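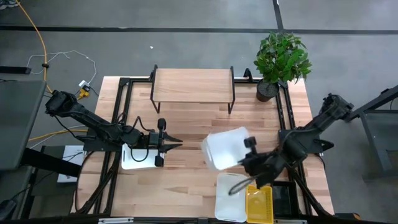
Kemis two-arm table during a container episode, right arm holding a white container.

Kemis Container Handling Set: Data Card
Prepared by the equipment assessment section, Maksymiv Institute, Drovine site
Card date: 26 November 2022

Summary

This card accompanies the container handling recordings made on the Kemis two-arm table, a workstation kit supplied by Sotetti. It serves two groups of readers: those who intend to use the recordings, and those who are considering the purchase of the kit and wish to know how it was used at the Drovine site. The institute paid the list price for the kit and received no support from the supplier beyond the standard service plan.

The release contains 3,180 episodes. The original work order called for 2,000; the remainder were recorded after the order was extended in February. An episode is one attempt at one instruction, from the moment the operator takes control to the moment control is released. Its length is not fixed.

What the kit includes

The kit is delivered as a table with a wooden top, a black metal rail frame, two arms with two-finger grippers, the mounting plates and the control software. A low shelf in wood and black metal was placed at the back of the table and left in position for the recordings covered by this card.

The containers were bought separately. They are ordinary household items in white, yellow and black plastic, and they differ in wall height, in rim shape and in whether the walls are slotted. A potted plant stands at a back corner of the table. It is part of the agreed layout and should be expected in the views that face that corner.

Installation took one working session with two staff members. The supplier's printed guide is adequate for the frame but brief on the subject of cabling. Cable loops near the wrist should be checked before each session, and the arms should be moved through their full reach at low speed after any change to the loops.

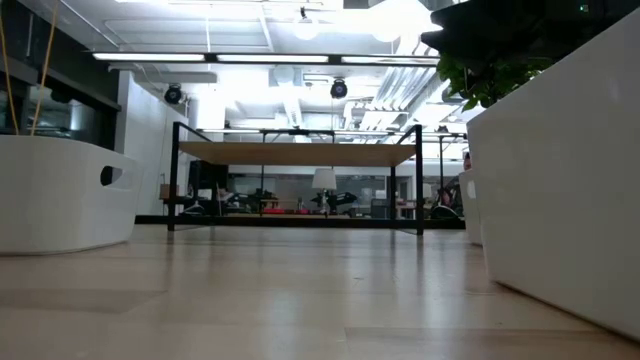
The room was not altered for the recordings. Overhead lights remained on, window shades were left as found, and other work continued at neighboring tables. Users who train on this material should therefore expect background equipment, strong ceiling lights and reflections on the wood surface. The assessment section considered a plain backdrop and decided against it, as the kit is sold for use in shared rooms.

Tasks

Instructions were drawn from a short list:

Lift a container from one side of the table and set it down on the other.
Place one container inside another of the same shape.
Separate two nested containers.
Pass a container from one arm to the other.
Turn a container so that its long side faces the front rail.

Each instruction was given to the operator in writing before the episode began. The operator was free to choose which arm to use first. No instruction refers to the shelf, although an arm may pass near it.

Nesting and separating were the most difficult tasks for the operators. The thin rims give the fingers little to hold, and two containers of the same shape can lift together when only one is wanted. Episodes in which this occurred were kept and carry the label "incomplete." They should not be treated as errors in the recording.

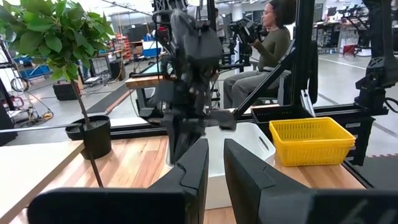

One reader of the draft card asked whether a site without trained operators could expect to produce recordings of similar quality, and suggested that the training time be stated openly, as it is a real part of the cost. The section agrees. Each operator at the Drovine site completed a practice period before contributing to the set, and the practice episodes are excluded from the release. The length of the period varied with the person. A buyer should plan for several sessions of practice before useful recording begins, and should expect two-arm tasks to take longer to learn than single-arm tasks.

Recording and files

Views were recorded from cameras beside or above the table and from small cameras on the arms. Joint positions and gripper openings were stored with the video. The full release occupies 125 GB and is divided by task, then by session. Each session folder contains the following:

video, one file per view
arm and gripper states
the written instruction
the outcome label: complete, incomplete or stopped
operator notes, where the operator chose to leave any

The outcome label was assigned by the operator and checked by a second member of staff. Where the two disagreed, both labels are given. The first label should not be assumed to be the correct one.

Known limits

The arms move quickly in parts of the set, and fast motion is blurred in some views. One arm often hides the container that it is holding, particularly when seen from overhead. Users who need a clear view of the fingers should begin with the arm cameras and consult the other views for position.

The set covers rigid, open containers only. It contains no lids being fitted, no liquids and no soft goods. Container positions at the start of an episode were chosen by the operators and were not randomized – the area in front of the right arm is used more often than its share.

People at work in the room may appear in the background. Staff on site were informed of the recording and gave written consent. The release may not be used to identify any individual.

Remarks on the product

In the view of the section, the Kemis table is a sound choice for a site that wants a complete frame and arms from one supplier. The frame held its alignment throughout the work order. The grippers required cleaning but no replacement. The control software is less satisfactory: session names cannot be changed after recording, and a stopped episode must be closed by hand before the next can begin.

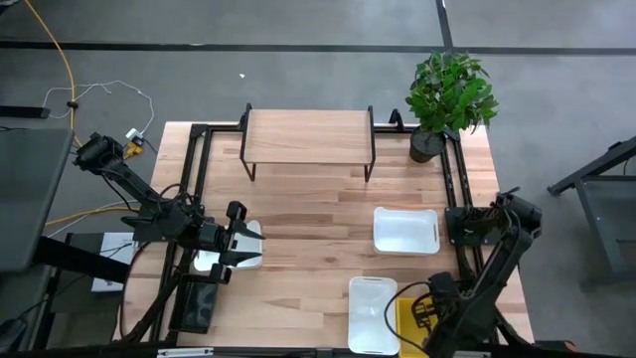 A second reader objected that the service plan deserved more attention than the software, remarking that response times had been slow at another site and that spare fingers were not included in the basic price. The section has no record of slow response at Drovine, where the plan was called upon only for a replacement mounting plate. It confirms that spare fingers are priced separately, and advises buyers to order a set with the kit.

Access and corrections

The recordings are available to partner sites on written request to the equipment assessment section. Requests should name the intended use and the tasks required. Corrections to outcome labels are welcome and should give the session folder and the episode number. Accepted corrections are listed in the change log, and the original label is kept beside the new one.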